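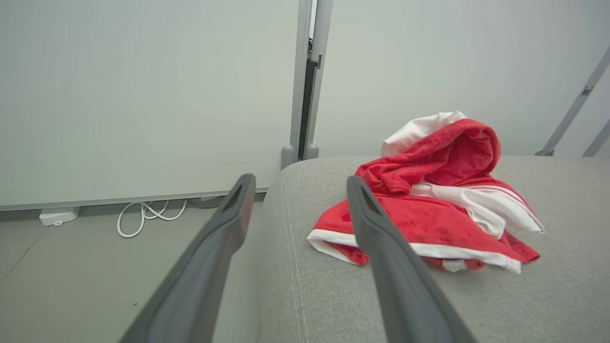 Vol. 59, Issue 2 | Page 20

The Towel Problem
Software companies keep saying the hard part of household robots is solved. Our writer went to look at the code that decides when to close the fingers.

By Deming Cui

A crumpled piece of cloth has no front. It has no handle either, and whatever shape it holds now will change the moment something touches it. I bring this up first because the people selling robot software tend to bring it up last, usually after a slide with an arrow going up and to the right.

The company on this visit is called Fultcombe, and its product is a control stack named Trotum. Trotum takes pictures from a small camera at the robot's wrist, decides where the fingers should go, and sends the motion commands to get them there. Fultcombe says it can pick up household fabrics it has never seen. I have heard some version of that sentence from three firms so far, and each of them meant something different by "pick up."

Take the red and white heap in the opening picture, bunched on gray upholstery with a white border band running along its front. A person would pinch it anywhere and lift. Trotum has to choose, and how it chooses was what I had come to see.

First, a perception model marks which pixels belong to the cloth. Plush red against flat gray is about as kind a contrast as a vision system will ever get, and the mask on the engineer's monitor was clean. I asked what happens with a gray towel on a gray couch. She said they were collecting more of that.

Next comes a scoring step. The model proposes grasp points and gives each one a number. Edges and folds score well, since there is something there to close on. Deep creases score well too, and that bothers me. A crease in thick fabric and a shadow in thick fabric look much alike to one wrist camera. The stack has no touch sensing. If the score is wrong, the fingers close on air, and the software finds out by looking again.

Then the planner. This is the part I ended up respecting, somewhat against my will. It works out an approach that keeps both fingertips from plowing into the cushion, which means it needs an estimate of where the cushion is. A soft surface gives when you press it, so the planner holds back a small margin. Set it too large and the fingers skim over the top of the fabric. Set it too small and you are pinching furniture. In the version I saw, the margin was a number in a text file. Somebody had typed it in. There was a comment next to it that read "fine for now."

I don't say this to be mean. Plenty of software that works well is full of numbers somebody typed in. But the brochure uses the word "learned" on every page, and a reader could be forgiven for thinking that the margin was too.

What about the success rate? Fultcombe's headline figure comes from 500 trials. I asked for the logs and, to the company's credit, got them. A trial counts as a success if the cloth leaves the surface. Nothing in the scoring asks whether it comes up by a corner or by the middle, or whether the robot could do anything useful with it afterward. Folding is a separate project, called Magsi, and nobody would let me see it.

The logs also record retries. Trotum is allowed to look, reach, miss and look again, and the final tally does not separate a first-try lift from one that took several passes. This seems to me the most important thing about the system, and it sits in a column that is not in the published chart. A robot that needs a few goes at a towel is a perfectly respectable machine. I would only like to be told.

The tooling is better than the marketing. Each attempt can be replayed with the mask, the candidate points and the planned path laid over the wrist view, and you can drag a slider to change the margin and watch the path move. I spent most of an afternoon doing this. It is slow on an ordinary laptop and the slider has no units, but I learned more from it than from the sales call. You start to see which choices came from the model and which came from the text file.

Ironport, a rival firm, takes the opposite approach and skips the planner altogether. One network goes from picture to motion, with no margin for anyone to type in. It also leaves you no margin to find when the fingers go into the couch – you get a bad reach and a very large file of weights. Their engineers say more data will fix it. They may be right. I would still take the system with the embarrassing comment in it, where I can at least open the file and argue.

Fultcombe plans a new release of Trotum in December, with retries reported separately. The margin, I was told, is staying where it is.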